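Seit dem Umzug steht in unserem Flur eine große Kiste, in die alles hineinkommt, was keinen Platz hat. Meine Schwester findet das schlampig. Ich möchte diese Kiste heute verteidigen.

In vielen Ratgebern liest man, jedes Ding brauche seinen festen Ort. Ich habe es versucht, mit 33 kleinen Schachteln und sauberen Etiketten. Nach einem Monat wusste ich nicht mehr, ob das Stück Stoff für die Nähmaschine unter »Stoff« oder unter »Nähen« liegt, und suchte in beiden. In der großen Kiste suche ich nur einmal. Die Tücher liegen neben den Kleinteilen, das stimmt, und manches bekommt Falten. Für ein Putztuch ist das kein Unglück.

Eine Bedingung gibt es freilich: Die Kiste muss offen und breit sein, damit man hineinsieht. Eine tiefe Truhe mit Deckel verschluckt die Sachen bis Juli. Und wenn sie voll ist, kauft man keine zweite, man räumt aus.
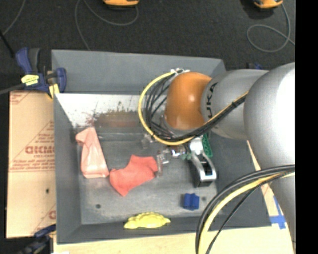 Csenge Kiss schrieb mir dazu, bei ihr werde so eine Kiste nie ausgeräumt, sie bleibe lieber bei ihren Schachteln.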